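Digital ID card works on the Grustport tax site but not for signing

I moved to Plikberg in April and got my digital ID card. Logging in to the Grustport portal works with the first PIN. When I try to sign a form with the second PIN I get error 3515 and the page goes back to the start. I've tried two browsers and a different card reader. Do I have to go to the office for a new card?
Jarmila Tichý

Login and signing use two separate certificates on the card, so one can work while the other doesn't. Open the card software and look at the signing certificate. If it says "suspended" or "not active", you don't need a new card. You call the help line, they ask you some security questions, and they turn it on. Mine took 10 minutes. If the certificate is listed as valid, update the browser add-on and restart the computer.
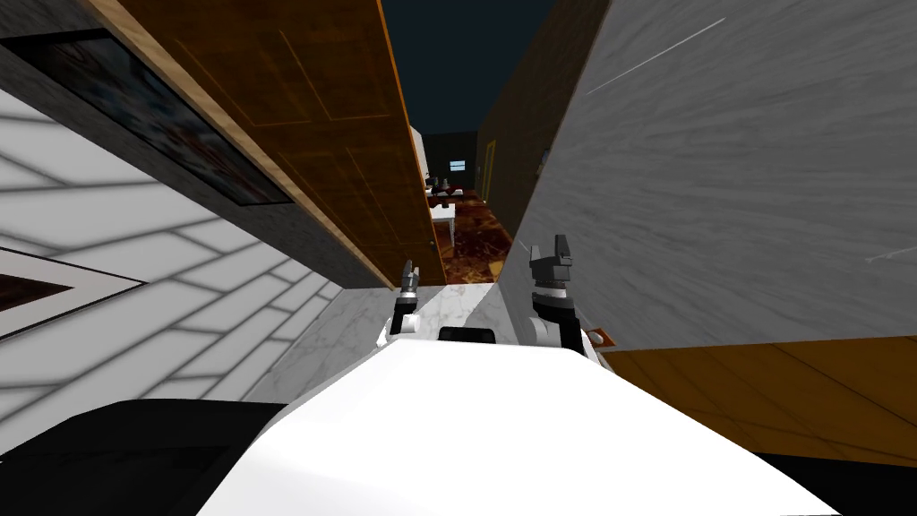 Also check how many tries you have left on the second PIN. After three wrong entries it locks, and you need the long code from the envelope that came with the card to unlock it. If you've lost the envelope, then yes, it's a trip to the office. Bring your passport.
Kazimír Vondráček

had the same thing, clearing the cache fixed it for me
Hedvika Urban

Kazimír is right about the certificates. One more thing: people who registered from abroad before moving often have the old address on file, and signing stays off until it is changed. You can change it on the portal with just the login PIN, under Personal Data. It took 5 working days in my case.
Shahram Jafarzadeh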